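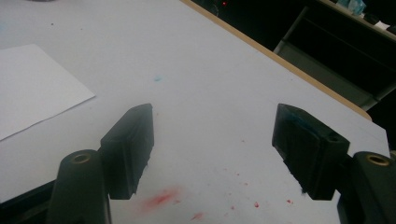

Step 3: Mask out the fingers before you track anything

Okay, so this is the step I skipped the first time, and I paid for it with a whole Thursday. If your camera rides on the gripper, the fingers sit in the same spot in every picture, and the tracker loves them! It grabs corners on those black pads, sees that they never move, and decides the camera isn't moving either.

A plain gray table makes it worse. There's so little to hold on to (a sheet of paper, a few specks, a bit of red smear) that the pads win nearly every vote.

Open mask_tool in the Niltier repo and load any picture with the gripper wide open. Draw one polygon around each finger, then one around each arm down at the bottom corners. Be generous, go a little past the ragged edges of the pads. Now close the gripper, load that picture too, and add the area the fingers sweep through. Save it as one mask.

Set max_features to 2000. I had it at 4000 and it just ran slower, at around 60 percent of the speed, with the same path coming out.

Roksolana Prokopenko wrote the mask loader, and it wants white for "ignore". Mine was flipped, so I was tracking only the fingers for a while, oops.

Step 4: Run the tracker again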